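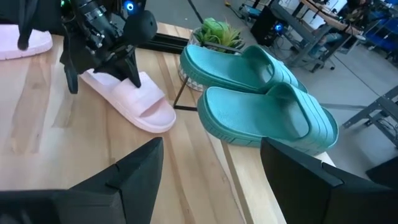 Slide sandals in pink and teal on a wooden tabletop.

About Brostemura

Brostemura is a contract manufacturer of molded foam footwear and cushioning parts. The company was formed when Clarkosix merged its molding shop with the Langat finishing plant – both sites remain in operation. Current headcount is 205. 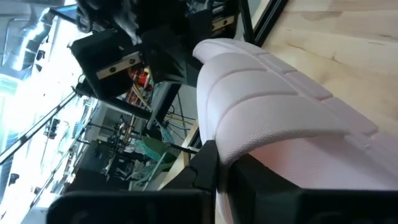
Segmented foam pad, textured surface.

Production runs on 31 presses. The minimum order is 600 pairs per color. Sole hardness is checked at the start of each shift and again after any change of compound.

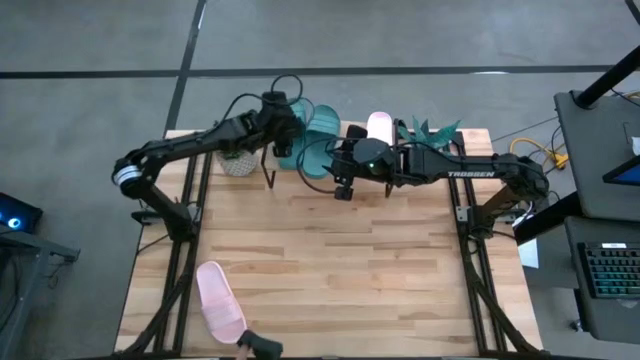
Tooling is cut in-house. Customers keep title to their molds, and storage is free for 40 months after the last order. Older molds are held at the Fullano warehouse and need two weeks' notice before use.

Both plants close for maintenance in November. Orders due that month ship early – dates are set when the order is confirmed. Sample requests go to the Langat office.
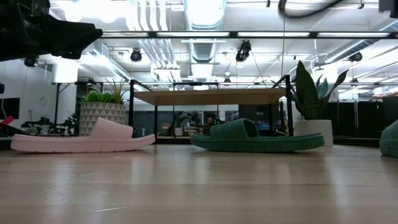

Freight is quoted separately. Prices exclude packaging unless the quote says otherwise.

Page last revised Apr 4, 2019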